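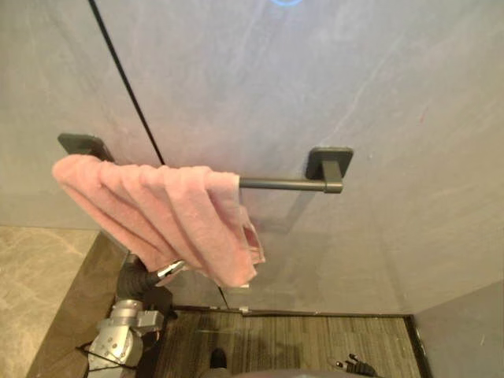

Towels smell sour a day after washing

Posted by Jevlow, February 13, 2020

We moved into a smaller apartment last August and ever since then our bath towels have had a sour smell. They come out of the washer fine and out of the dryer fine. One shower later and they stink again. It's two adults and two kids, so 4 bath towels in use at a time, plus hand towels. I wash them once a week in warm water with a liquid detergent and a capful of fabric softener. The machine is a front loader that came with the place. There is no window in the bathroom, only a fan that shuts off with the light.

I already tried a scented booster and it only made them smell like flowers and mildew together. Do I need new towels, or is it the washer? I don't want to spend $300 replacing everything and have the same thing happen.

Eoin Keane

Don't buy anything yet. You most likely have a buildup of detergent and softener in the fabric. Softener coats the loops, the towel takes longer to dry, and the smell comes back as soon as it gets damp.

Stop using the softener completely. Then strip what you have. Wash the towels on the hottest setting they can take with one cup of plain white vinegar and no detergent. When that finishes, run them a second time, also hot, with half a cup of baking soda. Don't put the two in together, they cancel each other out. Never use vinegar in a load with bleach. Dry them all the way through. Thick hems stay damp after the middle feels dry, so check those before you fold.

After that, use half the detergent you use now, and wash towels every 4 days or so instead of once a week. Keep them in their own load.

Also look at the rubber gasket on the washer door. Pull the fold back and wipe it out with a rag. Ours had gray slime in it and a child's sock. Clean the little drain filter at the bottom too if yours has one (put a pan down first), run an empty hot cycle, and leave the door open between loads.

The fan is the other half of it. You want it going for 20 minutes or more after a shower. If the landlord will allow it, an electrician can put it on its own timer switch. Otherwise leave the light on and the door open. And spread the towels out flat on a bar. If they're on hooks or folded double they won't dry overnight in a room like that.

Skidard

had this, it was the washer. clean the gasket

Trương

I agree with the advice above except for the vinegar. My washer manual says not to use it because of the rubber seals, so check yours. I used oxygen bleach powder in hot water, soaked the towels 4 hours in the tub and then washed them as normal. It took two rounds for the oldest ones. The two that still smelled after that got cut up for the garage.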